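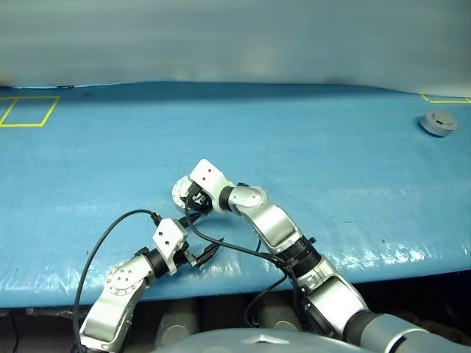
Figure 1. Table with a blue covering and yellow tape outlines.

Teaching Children in Church: A Study of Sunday School Lessons in Andness

Introduction

This report looks at how three churches in Andness teach the Bible to children between the ages of 6 and 11. I wanted to find out which stories the teachers choose, how much time goes to reading from the Bible itself, and what part parents play during the week. The work was done for the course Religion and Community Life.

Andness has a population of 3000 and a mix of older and newer congregations. The three I visited are a Methodist church on the main road, a Baptist church in the Sornix neighborhood, and an independent Pentecostal fellowship that rents a hall on Wako Street. All three hold a children's class during the adult service.

Method

I sat in on six classes, two at each church, starting in January. During each class I wrote down the Bible passage, the length of each activity, and the questions the teacher asked. I did not record the children or write down their names. I also gave a one-page survey to parents and got 30 back. The survey asked how often the family read the Bible together, whether they prayed at meals or at bedtime, and whether they talked about the lesson at home.

The Methodist and Baptist churches both use the Premine lesson books, which follow a set order through the year. The Pentecostal teacher writes her own lessons and picks the passage to match the sermon the adults will hear that morning.

What the classes covered

Four of the six lessons came from the Old Testament: Samuel in the temple, David and Goliath, and Joseph and his brothers, which took up two lessons at the Baptist church. The other two were the Good Samaritan and the feeding of the crowd.

The way the stories were told was quite different. At the Methodist church the teacher told the story in her own words and then had the children act it out. At the Baptist church the children took turns reading verses aloud, and the younger ones were helped with long names. The Pentecostal class spent the most time on memory verses – each child stood and recited one before the story began. Singing opened the class in all three places.

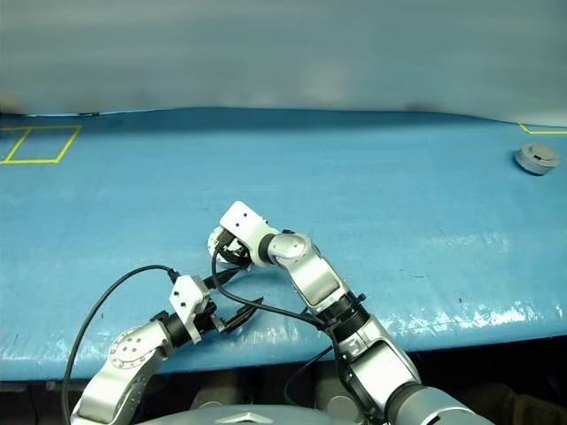 What do parents do with the lesson during the week?
Most of those who answered the survey said they ask about it on the way home and then do not return to it. A smaller group reads the same passage again at bedtime, and several of these parents said a take-home sheet helped them remember.

Discussion

I expected the churches with a printed lesson book to spend more time on Bible reading than the one without. The Baptist class did read the most, but the Methodist class used the same book and hardly read from the page at all. The teacher's own habits seem to matter more than the book.

The link between the children's lesson and the adult sermon was strongest in the Pentecostal fellowship. Parents there wrote longer answers about talks at home, and two of them said it was easier to discuss a passage they had just heard preached. I can't say from this survey that the shared passage was the cause, as those families may already talk about the Bible more.

Limits

Two visits per church is a small number, and the children may have acted differently with a stranger in the room. The parents who returned the survey are likely the ones with more interest in the subject. I also had no way to check what they wrote about prayer and reading at home.

Further work

A longer study could follow one class through a full year of the Premine books and compare it with a class that follows the adult sermon. It would also be useful to ask the children which stories they remember – I left this out because the course rules did not allow interviews with minors.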